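I caught Yaa Bawa on a Friday morning, half an hour before she opened the doors of Hustwood, her homewares shop in Tindville. She made me a tea, cleared a stool and told me not to ask about parking. So of course I asked about parking!

"We lost 11 spaces when they redid the main street," she said. "I reckon I noticed it in the till by June."

What she did next surprised me. She cut her range to 197 lines and stopped running sales altogether – no end-of-season clearance, nothing.
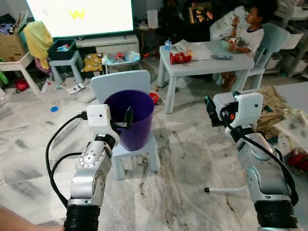
"People had got used to waiting," she told me. "They'd tell me to my face they'd be back when it was 30 per cent off. Fair enough, I'd do the same."

Her neighbour Michalis Stergiou, of the hardware shop Rallis, thought she'd lost her marbles. He's come round a bit. "I still do a sale," he told me over the fence, "but a small one, and I grumble the whole way through."
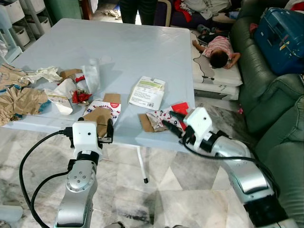
Packaging on a folding table.

I wanted to know about online orders too (everybody asks, she said). Yaa tried it for 13 months through a marketplace called Dalirell and pulled out. The postage ate her margin, and she missed having a yarn with customers.

Would she open a second shop? She laughed at that one. "Ask me when I've had a holiday."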